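Sorting Small Things: A Study of Shared Table Clutter
Project report, Introduction to Household Design
Ingvild Viklund

1. Background

The project started with the round table in our common room. Everybody on the corridor uses it for eating, homework and hobbies, and by evening it is usually covered with small things. Pens, toys, bottles and half-finished craft projects stay there until someone needs the space. Then they get pushed into a pile or moved to the windowsill, and the owner has to go looking.

The course asked us to pick one everyday problem and try a simple fix for it. I chose to compare ways of storing the small things that end up on this table. My budget was 500 kronor, and I spent less than half of it.

2. Question

Which kind of container gets people to put small things away and also lets them find those things again quickly?

3. Method

I tested two containers. The first was a tall lidded bin from Grestura. The second was a shallow open box that I already owned. Each one was used for 10 days. The rule was the same in both periods: anything small left on the table after dinner goes in the container, and the container stays in the room.

At the end of each period I held a finding test. I named an object, and a person from the corridor had to take it out. There were 10 objects per test, and I timed each one on my phone. I also wrote down comments people made while they searched.

I did not sort the contents during either period. I wanted to see what the container did by itself when people dropped things in on their way past.

4. Results, tall bin

The bin looked tidy from outside. With the lid on, the room felt cleaner, and several people said so. The trouble came with the finding test. Small objects sank to the bottom, and most people ended up tipping the whole bin out onto the table. After the first few days some people stopped using the lid. By the end they were leaving their things next to the bin because they expected to need them again soon.

5. Results, open box

The open box took up more of the table. This was the main complaint, and it came up at almost every meal. The finding test went much better. People looked first and then reached in, and none of them emptied the box. Thin objects such as markers were the easiest to pick out, as they tended to lie across the top of the others. Flat objects were harder and sometimes ended up under something heavier.

Figures and toys kept their shape and left gaps around them, so the contents never packed down. Bottles were a problem in both containers. They roll when laid flat, and in a shallow box they tip over when stood up.

The cloth also mattered. On the bare tabletop the box slid when someone reached into it from the side. I put a quilted cloth under it on the second day and left it there.

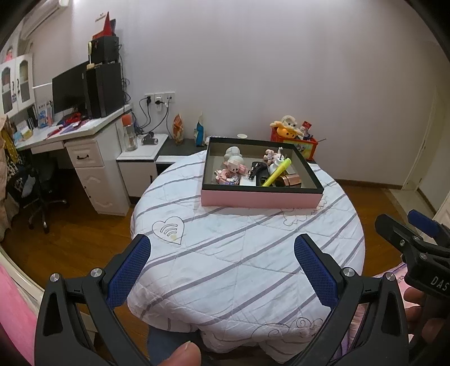

The mix in the box is typical of what people leave out: block-style toys, a bright yellow-green tube like a highlighter, and a white bottle-like object. Most of it gathers in the middle and toward the front.

Jytte Vigfúsdóttir read a draft of this report and thought I had been too kind to the open box. In her view a box with no dividers only works as long as it is less than half full, and a fair test would have kept filling it until people could no longer see the bottom. She also asked why I had not tried the bin without its lid from the start.

Both points are reasonable. I did not control how full the containers were, and the lid and the depth were changed at the same time. I can't say which of them made the bin slow to search.

6. What I would change

I would run a third period with the open box and one divider across the middle, and a fourth with the bin and no lid. I would also find another place for the box. A low shelf by the door would free the table for meals, but people might walk past it.

The open box is still in use. The bin now holds recycling.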